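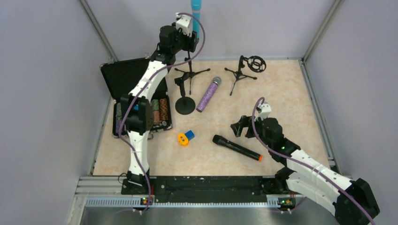
Reviewers at Heitmann objected that microphone stands of this size are rarely stored with their microphones, and that a packing study should treat the two separately. We kept them together, as the households surveyed in June did.

### 3.2 Desktop items

The Postwood inventory lists 486 small audio and vanity items, of which 356 are stands, clips or handheld microphones. Tripod stands with splayed legs occupy more surface than round-base stands of similar height. Figure 2 shows both types on one tabletop, with a purple glitter microphone and an open makeup case.
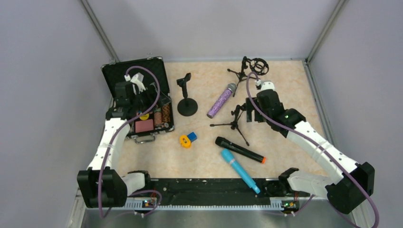

**Figure 2.** Desktop stands, handheld microphone and makeup case.

Should the stands be folded before the case is closed? Fold the tripods first; round-base stands are stored upright beside the case. The Comow protocol uses the same order and allows up to 62 seconds per item.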